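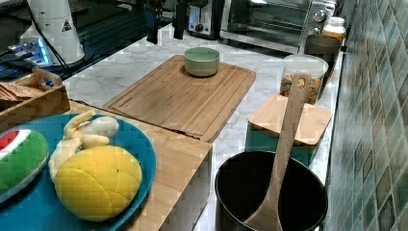

Card of thanks

A card of thanks is a short notice that a family puts in the newspaper after a funeral, thanking the people who helped them through it. It usually ran in the weeks after the obituary, on the classified page or close to it, and it could be two lines or half a column depending on how much the family wanted to say and how much they were willing to pay. If you do family history you have probably scrolled past hundreds of them on your way to the obituary. I did too, for years, and I'm writing this entry partly to make up for it.

I've kept this to the North American small-town kind, because those are the ones I've read. Please add a section if you know another tradition well — I would love to see it.

Name

"Card of Thanks" is the heading you'll see most. I've also found "Note of Thanks," "Thank You," "Our Thanks," and "In Appreciation," and some papers lumped everything under "Cards" and let you sort it out. The word card is a bit confusing, as people also mailed printed cards to anyone who had sent flowers, and the two get mixed up in letters and diaries. When my grandmother wrote "did the cards today" I honestly can't tell you which she meant. In this article it's always the newspaper notice.

What it says

The wording is very formulaic and you'll have the pattern down after reading a handful. The family "wishes to express sincere thanks" to friends, relatives, and neighbors for flowers, food, cards, and "many acts of kindness" during "our recent sad bereavement." After that come the particular thanks: the minister or priest, the doctor, the nurses on a certain floor, the pallbearers, the soloist, the church women who served lunch, the funeral home. Then a signature, and that's where it gets good for us.

I'll make one up in the usual style so you can see the shape of it:

"The family of the late Ambrosio Pistico wish to thank all who sent flowers and food, and those who sat with him at night. Special thanks to the men who kept the furnace going and did the chores. Mrs. Pistico and family."

That is 41 words if you leave off the signature and a couple of odds and ends — no, scratch that, count it yourself if you like! The point is that it's short, and that somebody did the chores, and the obituary would never have told you so.

Length and cost

Papers mostly charged a flat rate up to a certain length and then so much per word or per line. In the Kimuvach Review, which is the paper I know best, the flat rate covered 60 words, and you can see people working hard to stay under it. "Thanks" does a lot of duty for "we would like to thank." First names vanish. Every so often a family clearly decided they didn't care what it cost, and then you get a wonderful long rambling one that names the whole road.

Don't read too much into a short one. A two-line card might mean the family was broke, or worn out, or that the editor trimmed it. It doesn't mean few people came.

What you can get out of one

Quite a lot, it depends on your luck. The signature is the first place to look. Obituaries list the survivors the family wanted listed, but the card was often signed by whoever was actually in the house, and I've found a second wife, a stepson, and a boarder that way. Married daughters sometimes sign with their husbands' names, and sometimes there's a town next to them that the obituary left out.

Hospital names are the next thing. If the card thanks the staff of a hospital two counties over, that may be where the death was registered, and you can stop hunting through the wrong index. Doctors, too. A country doctor's practice covered a limited area, so his name can help you place a family that moved farms a lot.

Then there's the church. The funeral may have been at the funeral home with no denomination given, and the card thanks Father So-and-so or the Lutheran choir.

Marites Dalisay, who put together the Kimuvach index, showed me one I still think about. The family was named Sunotov, and I had been stuck on them for ages. The obituary said the father left one son. The card was signed by two, and the second one turned out to be living in the next township under a shortened spelling. She found it in February, and I had the rest of that branch filled in before the snow was gone.

Indexes

Most obituary indexes skip cards of thanks completely. The people making them had to draw a line somewhere and I do understand, it's a huge amount of work. The Kimuvach index is the exception I know of, with 2149 cards entered under both the name of the deceased and the names of the signers. If your area's index doesn't include them, you'll have to browse.

My own habit is to read five issues past the obituary for a weekly. Most cards turn up by the second or third. Winter ones run late, and if there was illness in the house they can run very late. With a daily it's more of a slog, and I'd begin with the Saturday-type big editions, if the paper had one, and work outward.

Searching scanned papers by surname works poorly. The print in the classifieds was tiny and the scans are often muddy at the fold, so names come out as soup. Try searching the phrase "kindness and sympathy" together with the town, or the name of the minister if you know it.

Related notices

The in memoriam notice is a different thing, placed on the anniversary of a death, often with a verse. A card of thanks could also be for something other than a funeral: a barn fire, a long hospital stay, a golden wedding. Check what the thanks are for before you kill off an ancestor. I once had a man dead of what was really a broken hip, and he went on to outlive his brother.

Decline

They're much rarer now. Many families put a thank-you line at the bottom of the obituary itself, so it's written before the funeral has even happened, and others post something online. A few weeklies still carry them under the old heading, and the wording has hardly changed.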